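奥科拉社区夜间食物角项目进展报告（四月）

致：弗拉桑斯基金项目组
报告人：穆塔兹·梅特瓦利（Moataz Metwally）

各位同事：

先说最让我高兴的一件事：食物角从上个月起每晚都开着，一晚没落下！去年秋天写申请书的时候，我们心里最没底的就是“每晚”这两个字，现在可以放心地写进报告了。下面按拨款协议里的顺序汇报，最后附上几件需要你们点头的事。

一、开放情况

本期一共发放3,063份食物，一份指一个人一次领走的量，通常是一样主食加一样能马上吃的东西。申请书里的目标是全年的数字，没有分期，所以我没法说完成了百分之多少，不过按现在的走势，年底前达到目标应该不成问题，我个人还更乐观一点。

开放时间原来定在晚上七点到十点，三月中旬改成了八点到十一点。改的原因是附近阿克巴里（Akbari）仓库的晚班九点半才散，好些人赶过来的时候我们已经在收拾桌子了。改了之后头几天有人白跑，门口贴了新时间，又请楼上的语言班帮忙口头通知，后来就顺了。现在九点半到十点半这一个小时最忙，队伍能排到楼梯口。

星期二是个例外。星期二晚上语言班下课晚，学员会直接走下来领东西，顺便坐着聊一会儿，食物角一下子变得像个小客厅。有人带来自家腌的萝卜，有人教大家怎么用一个电热水壶煮出像样的面（先放调料，水开了焖着，别急着掀盖）。这些都没写在申请书里，可我越来越觉得，这正是这笔钱花得最值的地方。

二、我们发了些什么

刚开始时我们想得很简单，多发米、面粉和干豆子，便宜、耐放、营养也说得过去。结果两个星期下来，干豆子几乎没动。问了一圈才明白，来领东西的人里有不少住在合租房，厨房轮流用，有的房间里干脆只有一个热水壶。豆子要泡一夜再煮一个多钟头，谁有那个条件呢？

于是我们把单子整个改了。现在分成两类：“有灶的”和“只有热水的”。有灶的那边是米、面粉、鸡蛋、洋葱、罐装番茄；只有热水的那边是方便食品、燕麦片、速溶汤、花生酱和饼干。每个人自己挑，不登记住房情况，也不问为什么。干豆子我们没有浪费，全部转给了维拉泰奥（Vellateo）街的公共厨房，他们每周煮一大锅汤，已经用掉一多半了。

口味上也学到不少。鸡肉味的东西几乎人人能接受，牛肉味和海鲜味各有各的拥护者，太辣的要单独放，免得带孩子的家长拿错。凡是配料表看不清、或者标注的文字大家读不懂的，我们都在货架边上另贴一张说明，写清楚含不含猪肉、花生和牛奶。这件事做起来比想象的费工夫，但是领取的人反馈特别好，有位母亲专门跑来说，她儿子对花生过敏，以前领回家的东西有一半不敢给他吃。 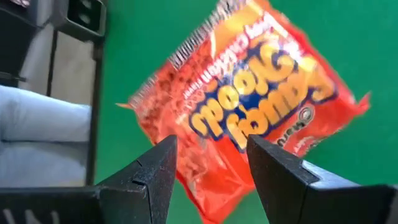

图：红橙色包装的袋装食品，包装上有黄色大字品名。

包装完好与否，我们也定了一条简单的规矩：袋子有皱褶没关系，封口开了、有破洞的一律不发。刚开始大家拿不准，有人连稍微压皱的都挑出来，白白剩下一大箱。后来请来一位在食品店干过多年的邻居讲了半个晚上，大家就有数了。过期日期每周查一次，快到期的放在最前面，用绿色标签注明日期，让领取的人自己决定。

三、人手

目前固定值班的有五个人，另外有一批轮换的帮手，大多是大学生和退休邻居。值班表排到了五月底，六月考试季会紧张，我已经在联系仓库那边晚班的几位朋友，看他们下班后能不能顶一个钟头。已经有两个人答应了，其中一位还是我们最早的领取者，他说现在轮到他站到桌子这一边来。听到这话我回家路上高兴了一整晚。

培训方面，新人来的头一晚只看不做，第二晚跟着发放，第三晚才独立站台。听着啰嗦，效果很好，这一期没有出现发错过敏食品的情况。

四、经费

第一笔拨款按预算使用，支出最大的一项是食品采购，其次是冷藏柜。冷藏柜买的是二手的，比预算省了一些，省下的钱改买了两个货架和一辆手推车（手推车真是救命，之前全靠人从后门一箱一箱往里搬）。明细和票据单独装订，随本报告一起寄出。

超支的只有一项：鸡蛋。价格涨得快，我们又不愿意从单子上拿掉，因为它是有灶的那一边最受欢迎的东西。目前的办法是每人限领半盒，缺口从打印费里补。打印费本来就用得少，说明多半是手写的，字还挺好看。

五、遇到的麻烦

后门的锁坏过两次，有一晚送货的司机在雨里等了40分钟，很不好意思。锁已经换新，备用钥匙放在语言班办公室。

夜里的噪音也有邻居提过意见。我们上门谈了一次，之后把排队的位置从街边挪到了内院，十点以后不在外面搬箱子。那位邻居上星期送来一袋洋葱，我想这事算是过去了。

还有一个没解决的问题是储藏室。现在这间太小，又没有窗，天热以后恐怕不适合放面粉和燕麦。奥科拉（Okora）中心答应把一楼原来放旧课桌的房间腾给我们，但要等他们内部走完手续，时间还说不准。

六、下一步

五月想做三件事。先把“只有热水的”这一类再丰富些，重点找蛋白质高一点、又不需要开火的东西，花生酱大家已经吃腻了。再就是和公共厨房合作，每周固定拿一晚来发热汤，碗和勺子他们出，我们出地方和人。最后是做一本很薄的小册子，收集大家用热水壶做饭的办法，现在手头已经有好几条，写得五花八门，有一条是用画的，我打算原样印进去。

七、需要你们确认的事项

1. 从打印费调剂一部分到食品采购，金额见附表，是否需要书面申请。
2. 新储藏室如果在六月前腾出来，能否用剩余的设备款装一台排风扇。
3. 下一次报告可否推迟一周提交，正好赶上第一次热汤之夜，我很想把那一晚也写进去。

你们哪天晚上有空，欢迎直接过来看看，九点半以后最热闹，星期二尤其好。来之前不用通知，饿着肚子来也行。

穆塔兹·梅特瓦利
奥科拉社区中心 夜间食物角

附件：支出明细表、票据复印件、五月值班表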